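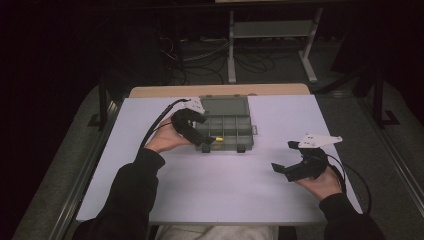

Workshop Practice, Unit 4
Sorting and storing small parts
Handout for the evening group, Kiluldale Technical Center

Please read this handout before the class on Friday. We will spend the first 30 minutes on the theory and the remaining time at the tables.

4.1 Why we begin with storage

Many students come to this course because they want to repair things, and they are a little disappointed when the first practical unit is about boxes. I understand this. But in the repair shop in Talpur where I learned the work, a new person was sorting parts for two weeks before he was allowed to open any device. After these two weeks he knew the name and the size of every screw in the shop. We have only one evening, so we will do a shorter version.

By small parts we mean everything that can be held between two fingertips: screws, nuts, washers, spacers, fuses, caps, springs, short pins. Larger parts go on the shelves and are the subject of Unit 5.

4.2 The compartment box

The usual container is a flat plastic box divided by thin walls into a grid of compartments. When you choose one, look at the following points.

Lid. A translucent or clear lid allows you to see the content without opening. With a solid lid you depend completely on the label.

Partitions. Some boxes have fixed walls, and some have walls you can pull out. Removable walls are flexible, but very thin washers can slide under them. Test this with your thinnest washer before you fill the whole box.

Height of the walls. When the lid is closed, the walls should touch it or nearly touch it. If there is a gap, the parts will travel from one compartment to the next when the box is carried on its side.

Latch. Open and close it several times with one hand. A latch that needs two hands will be left open by somebody sooner or later.

In our room we use the Surel boxes for screws and the older Clinumport boxes for electrical parts. Please do not mix them. The lids look similar but they do not fit each other.

4.3 Preparing the table

Work on a plain, light surface. On white, a dark screw is easy to find, and colored parts are also easy to tell from each other. If your table has a strong wood pattern, lay a white board or a large sheet of paper on top of it.

Put the box in the middle, a little toward the back, with the long side facing you. Parts that are waiting go in a shallow tray next to your weaker hand. Keep the space between you and the box free. This is where your forearms move, and a cup of coffee in this place will not survive the evening.

4.4 The order of work

1. Empty the mixed parts into the tray. Take about 200 pieces at one time, not more.
2. Make a first rough division by kind: screws, nuts, washers, other.
3. Divide each kind by size. Use the gauge card, not your eye. The difference between two neighboring sizes is smaller than you think.
4. Decide the places in the box before you put in the first part. Small sizes at the left, large at the right. The same kind stays in the same row.
5. Place the parts. For the first piece in each compartment, put it down carefully and check it against the label.
6. Close the lid, fasten the latch, and only then move the box.

Students often ask if it is faster to drop the parts from above. It is faster until one jumps into the neighbor compartment. Bring the part close to the opening and then release it. This is also true when you hold it with tweezers or another tool, where you feel less and must look more.

4.5 Labels

Write the label on the lid and also on a paper inside the box. Write the kind first, then the size, then the length. Do not write "various". If a compartment has really mixed content, it is not finished, and it should go back to the tray.

Use pencil for the inside paper. You will change your mind at least one time.

4.6 Common mistakes

Filling a compartment to the top. Two thirds is enough; otherwise the fingers cannot enter.

Keeping damaged screws "for later". Throw them in the metal bin.

Lifting a box by its lid. The hinge is the weakest part.

Starting a second box when the first is not yet full. Use the free compartments first, even if the order is then not so beautiful.

4.7 Exercise

Work in pairs. Each pair receives one box, one tray of mixed parts and one gauge card. You must fill 12 compartments and label all of them. After this, exchange your box with the pair behind you and look for mistakes in theirs. Write down what you find, with the row and the place in the row.

4.8 To bring

Pencil, a soft eraser, reading glasses if you use them, and tweezers if you have your own. The center has 16 pairs of tweezers and they must be returned to the drawer at the end of class.

For next time read Unit 5, the first part only. The table of shelf loads will be explained in class.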